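寝具を重ねるということ　共同住居における寝台の整え方に関する一考察

財団法人ジブリン居住文化研究所　論説

当研究所は、単身者向け共同住居「ガンオーデン」の運営に携わるなかで、入居者の生活規則をたびたび見直してきた。本年の見直しで最も長い議論を要したのは、共用の台所でも浴室の利用時間でもなく、個室の寝台に関する条項であった。現行の規則は、寝台の上掛けを貸与品の無地のもの一枚に限り、私物の毛布や衣類を寝台の上に置かないことを求めている。本稿は、この条項を廃止すべきであるとの立場から、その理由を述べるものである。

条項が設けられた経緯は単純である。開設当初、館内の寝具はすべて一括で調達され、洗濯も外部の事業者であるファーカンス社に委託されていた。同一の規格、同一の色であれば、回収と返却の手間は少なく、紛失も起こりにくい。貸与品の総数は枕カバーを含めて3000点に及び、これを限られた人員で管理するには、例外を認めない規則が必要であると判断された。当時の判断として理解できるものであり、これを批判する意図はない。

しかしながら、その後の状況は大きく変わった。各階に洗濯機が設置され、委託の対象は敷布と枕カバーのみとなった。私物の寝具を持ち込む入居者も増え、入居時の荷物に毛布が一枚も含まれない例のほうが少ないと聞く。規則だけが以前のまま残り、点検日である土曜日の朝に私物の毛布を戸棚へ押し込み、午後になるとまた取り出すという、実益のない作業が繰り返されている。

この問題について、館内環境を担当するイエン・カオ氏は、内部の検討会において次のように述べた。「点検のために片づけられた部屋を見ても、その人がどのように眠っているかは分かりません。寒いのか、足りているのか、それを知るためには、普段の寝台を見せてもらうほうがよいのです。」当研究所はこの指摘を重く受け止めている。居室の点検とは本来、入居者の暮らしに不足がないかを確かめるためのものであり、見た目の統一を確認するためのものではなかったはずである。

寝具を重ねることには、まず実用上の合理性がある。厚い掛け布団一枚は、寒い夜には適しているが、季節の変わり目には扱いにくい。薄手の毛布、中綿の入ったキルト、起毛の毛布を組み合わせておけば、夜中に一枚を足元へ送り、明け方にまた引き上げることができる。室温の好みは人によって異なり、同じ人であっても体調によって異なる。共同住居では暖房の設定を個人が自由に変えられない時間帯もあり、寝台の上で調節できる余地を残しておくことは、暖房費の面からも望ましい。

洗濯の面でも利点がある。厚い掛け布団は家庭用の洗濯機に収まらないことが多く、館内の乾燥室で一晩のうちに乾かすことも難しい。薄いものを数枚持つ入居者は、一枚を洗っているあいだも残りを使うことができる。汚れた一枚だけを外して洗えばよいのであるから、水の使用量も抑えられよう。当研究所の姉妹施設であるカスコム館では、すでに上掛けの枚数制限を撤廃しているが、乾燥室の混雑が増したとの報告は受けていない。

次に、柄と色の問題がある。規則が無地を求めた背景には、柄物の混在は乱雑に見えるとの考えがあった。来訪者が廊下を通る際、開いた扉から見える寝台が一様に整っていれば、施設としての印象はよい。この考えは現在も一部の職員のあいだに根強い。だが、柄の異なる布を重ねることと、部屋が乱れていることとは、別の事柄である。葉の模様の毛布の隣に薔薇のキルトがあり、その脇に濃紺の毛布が掛かっていたとしても、それぞれが広げられ、折り返され、敷布の上に平らに載っているならば、その寝台は整っている。揃っているかどうかと、整っているかどうかは、分けて論じられなければならない。

むしろ、柄の違いには役に立つ面もある。無地で同色の毛布を三枚重ねた場合、どれが薄く、どれが厚いかは触れてみるまで分からない。柄が違えば一目で見分けられる。洗濯場での取り違えも減る。視力の衰えた入居者にとって、この差は小さくない。設備担当のバカリ・ムワカリンガ氏によれば、洗濯場に持ち主不明のまま残される布類は、そのほとんどが無地の貸与品であるという。

さらに、寝具には来歴がある。入居者のなかには、親族から譲られたキルトを長年使い続けている者もいれば、前の住まいで最後に買った毛布を手放さずにいる者もいる。ヒュン・ヴィ氏は入居して9年になるが、点検のたびに毛布を戸棚へしまうことについて、「自分の部屋が半日だけ他人の部屋になるようだ」と語った。個室とは、鍵のかかる空間であるだけでは足りない。そこに置かれたものが置かれたままでいられることを含めて、個室と呼ぶべきであろう。

寝台の上に衣類を置くことの是非についても触れておきたい。現行規則はこれを一律に禁じている。衣類を寝台に放置すれば寝具が汚れ、害虫の発生にもつながりかねないというのがその理由である。外出着をそのまま何日も積み上げておくことが好ましくないのは確かであり、この点について反対する者はいない。他方、限られた広さの個室において、寝台はほとんど唯一の広い平面である。洗濯物をたたむにも、旅行の荷物を揃えるにも、繕い物を広げるにも、入居者は寝台を使う。机は幅が狭く、床は衛生の面で勧められない。布を一枚広げてたたむという日常の動作を、規則の上で違反としてしまうことには無理がある。

この点に関し、検討会では妥協案として、衣類を置いてよい時間を定める案が出された。提案者のバオ・ルオン氏の意図は、作業中の使用と放置とを区別することにあった。趣旨には賛同するが、時間を定める方法は採るべきではないと考える。時計を見ながら洗濯物をたたむ生活は窮屈であり、守られているかどうかを確かめる手段もない。区別の基準は、就寝前に片づけるという一点で足りる。これは規則というより習慣に属する事柄であって、入居時の説明の折に伝えれば十分である。

反対意見のうち、最も傾聴に値するのは防火に関するものである。私物の寝具には防炎処理が施されていないものがあり、枚数が増えれば危険も増すという懸念は正当である。当研究所としても、暖房器具の周囲に布類を垂らさないこと、寝台と暖房器具とのあいだに十分な距離を取ることについては、従来どおり厳格に求めるべきであると考える。毛布が寝台の側面に垂れる場合には、特に暖房器具に面する側で注意が要る。ただし、この危険は上掛けが一枚であっても存在するものであり、枚数や柄を制限することによって解消されるわけではない。家具の配置と器具の管理によって対処すべき問題である。

費用に関する反対もある。私物の寝具を認めれば貸与品が使われずに余るというものである。これについては、貸与を希望制に改めることで対応できる。調達担当のクオン・アウ氏の試算では、希望制への移行によって、次回の更新時に新たに購入する上掛けを1000枚減らすことができる。余剰となった在庫は、緊急時の備えとして各館に分けて保管すればよい。新規の入居者が寝具を持たずに到着することもあるため、貸与の制度そのものは存続させる必要がある。

以上を踏まえ、当研究所は、上掛けの枚数および色柄に関する制限を撤廃すること、寝台の上での作業を認めること、貸与を希望制とすること、ならびに暖房器具周辺の安全に関する規定を独立した条項として明記することを提案する。土曜日の点検については、事前の片づけを求めず、入居者の立ち会いのもとで寝具の不足や傷みを確認する機会に改めるのが適当である。

移行の時期は、冬の寝具が必要となる12月より前が望ましい。まず6か月の試行期間を設け、洗濯場と乾燥室の利用状況、ならびに入居者からの申し出を記録したうえで、正式な規則の改定に進むこととしたい。試行の対象をガンオーデンの全館とするか、一部の階にとどめるかについては、なお運営側との協議を要する。入居者各位の意見は、事務室において書面で受け付けている。

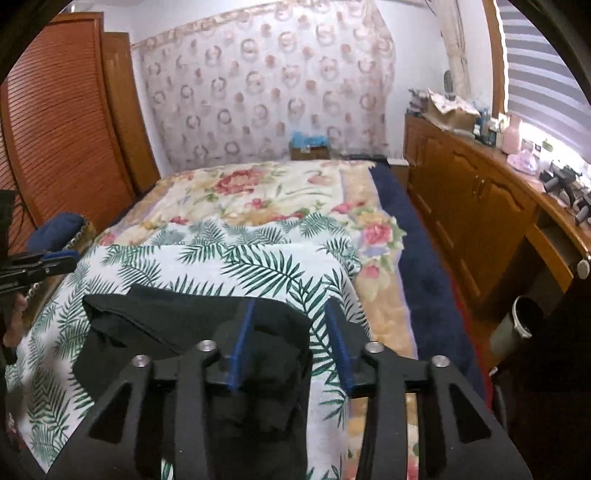

葉の模様の毛布、薔薇柄のキルト、濃紺のフリース毛布を掛けた寝台。手前に黒い布。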